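Datasets > Text > Society and Media > Tredmont Local Reports

# Tredmont Local Reports: harassment of couples in public places

This is the data card for a small collection of news texts. The texts report cases where a couple was insulted, threatened or asked to leave a public place, and also what the community did after it. We collected them in Tredmont, and the work was done together with the reading group in Villanueva. The annotation tool is Cikus, version 2. The name of the cleaning script is Torkach, and you will find it in the folder `torkach/`.

Please read the part about sensitive content before you open the files.

## What is inside

The collection has 200 articles in English. All are short, most of them between one and two screens of text. Each article is one plain text file, and next to it is one annotation file with the same name.

- `articles/` has the cleaned text
- `labels/` has the annotations from Cikus
- `torkach/` has the cleaning script and its settings
- `CHANGES.md` has the list of corrections

Of the articles, 78 report on same-sex couples. The others are about couples of mixed religion, couples of mixed origin, and older couples. We did not try to make these groups equal in size. The numbers show what the local papers printed, and they should not be read as a measure of how often such things happen.

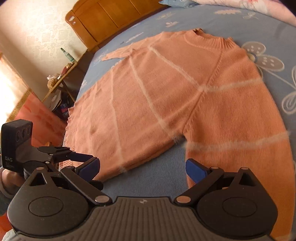
Photo: Tredmont Local Reports

## How the articles were chosen

An article was taken when it met two conditions. First, it must describe an event in a place open to the public, for example a beach, a café, a bus or a park. Second, it must report at least one reaction from another person: a witness, a neighbor, the owner of the place or an official.

We left out opinion columns and letters to the editor. We also left out court reports, which have a very different style and would need their own labels. If the same news agency text was printed in several papers, we kept the longest version.

## Labels

Every article has up to 8 labels. The most important are these:

- `event_type`: verbal abuse, threat, refusal of service, removal from a place
- `place_type`: the kind of public place
- `reaction`: apology, invitation, public gathering, complaint, no action
- `voice`: who is quoted first in the article
- `follow_up`: whether the article mentions a later event

The label `voice` was added late. In the first round we saw that many reports quote an official before they quote the couple, and we wanted to be able to study this. Because of the late start, the `voice` label was made by one annotator only, while the other labels were made by two. Where the two annotators disagreed, they discussed the case and wrote a short note in the field `comment`.
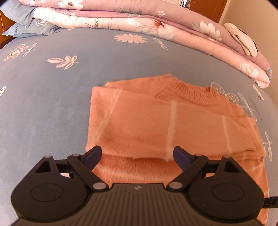

## Cleaning

Torkach removes menus, share buttons and advertising lines. It also replaces the names of private persons with a code such as `PERSON_A`. The code stays the same inside one article, but it does not connect one article to another. Names of towns are kept.

There are two known problems. Sometimes the script removes a photo caption together with the sentence after it. And when a private person has the same family name as a street, the street name can be replaced too. We corrected the cases we found by hand. If you find more, please write the file name and the line in an issue.

To run the script again:

 python torkach/clean.py --in raw --out articles

The folder `raw` is not part of this release, and you must provide your own texts.

## Sensitive content

Many articles quote insults word for word. We kept them, as a softened text would not be useful for research on news language. Please do not show the files to students without a warning. Please also do not try to find out who the persons are.

## Use and limits

The collection is meant for the study of reporting style and for teaching text annotation. It is too small for training a classifier, and it covers one region only. We ask you not to use it for automatic moderation.

The annotations may be shared with credit to the project. For the article texts, the rights stay with the papers, so they are given on request and for research only.

The next release is planned for November. It will have a second annotation of `voice`, and the Villanueva group will check the `place_type` label again, especially the cases where a café has tables on the beach.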